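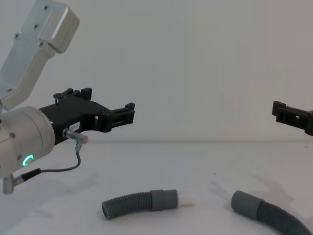

Storing Corrugated Hose: Project Report
January 13, 2025

Our task was to find a tidy way of storing short lengths of corrugated hose in the workshop at Sallton. The hoses had been kept in a deep bin since October and came out tangled. We had 13 lengths to deal with and one white table to work on, pushed up against the wall.

We compared two methods. In the first, each hose was coiled and held with a strap. In the second, the hoses were laid out straight, side by side, and put away in a long tray from Udberg. 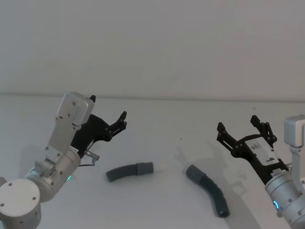

Dark grey hose was used throughout, as it is easy to see on a white top. Coiling took longer than we had planned for. The ridges catch on each other, and a coil springs open if the strap is put on too late. We tried 3 straps and kept the Kallik one, which has the widest buckle.

Laying the hoses straight was quicker. The tray holds 16, so there was room to spare — but it sticks out past the end of the shelf and will need moving before the shelf is used for anything else.

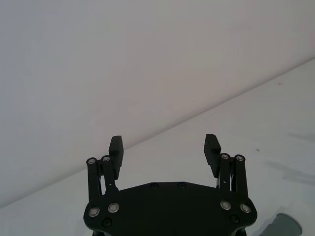
Can both methods be used on the same shelf? Only if the coils go at the back, where they do not get in the way of the tray.

We recommend the tray for the shorter lengths and coils for the rest. The labels are still to be done. Camargo tie-on tags have been ordered, as sticky ones came off the ridges within a day.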